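Taste panel members wanted — tinned and chilled foods

Trandell Kitchen, Skemard

Applications close at the end of May

Trandell Kitchen is looking for people living in or near Skemard to join its home cooking and tasting panel. We develop recipes for small food producers, and we need ordinary cooks to try them before they go to print on a packet or a label. You do not need any training. You do need to cook at home most days and be willing to say when something is not good.

The panel meets at our kitchen on Hukgate, above the old seed merchant. Sessions start at 10 in the morning and last 2 hours, with a break halfway through for tea and plain crackers.

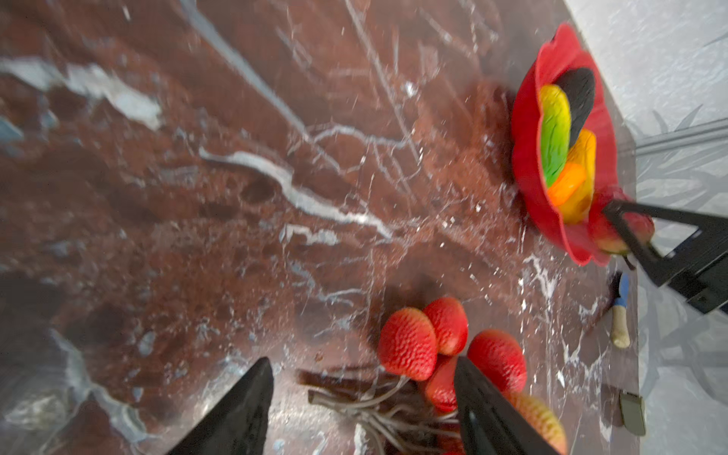 Each member is asked to come to 3 sessions over the summer. Between sessions you will cook one recipe at home, using ingredients we supply, and fill in a short form on how it went. We want to know whether the steps were clear, whether the timings were right in your oven and whether you would make it again.

What you will be tasting

The first round covers soups and bean dishes. The second covers fruit puddings. Everything is served in small portions and you may spit out if you prefer. Most samples are scored on salt, texture and aftertaste, using a printed sheet.
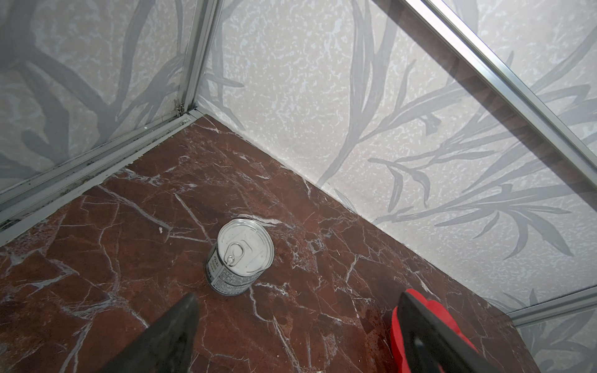

Home cooks get through store cupboard food in very different ways, and we want the panel to reflect that. Tell us on the form what you keep in and how often you use it. We also ask about packaging. A pull-ring lid suits some people and is a real nuisance to others, and small print packed close together on a curved label is hard going without reading glasses. If you have trouble with either, we would especially like to hear from you.

Who can apply

You must be 18 or over. We cannot take people with a nut, milk or gluten allergy for this round — the kitchen handles all of them. Please do not apply if you work for a food manufacturer or a supermarket.

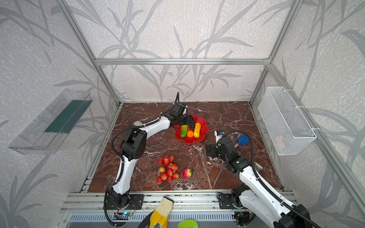

Algirdas Siliņa

I run the panel and will be your contact throughout. Members are paid £60 for the full set of sessions, by bank transfer after the last one. Bus fares are refunded if you keep the ticket. There is no parking on Hukgate before noon, so drivers should use the Orozco Street car park.
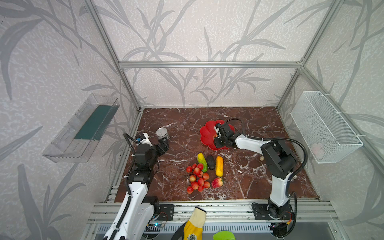 To apply, ask for a form at the front desk or write to Saulius Dambrauskienė at Trandell Kitchen, Hukgate, Skemard. Forms are available in large print. We will reply to everyone, including those we cannot place this time, and will keep your details for the autumn round if you tick the box.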